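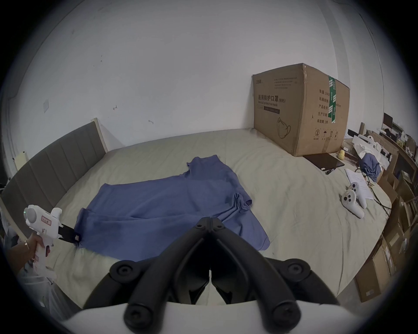

Section 2: Folding Tops on a Bed

2 min read

1. Clear a flat area large enough for the whole garment.
2. Spread the garment out and locate the collar.
3. Hold the fabric at the corners and smooth out any bunched areas — work from the collar toward the hem.
4. Fold each side to the center, then bring the hem up to the collar.

Note: Leave the care label attached.

Caution: Keep laptops and other hard items clear of the folding area. Do not stack folded tops on a closed laptop.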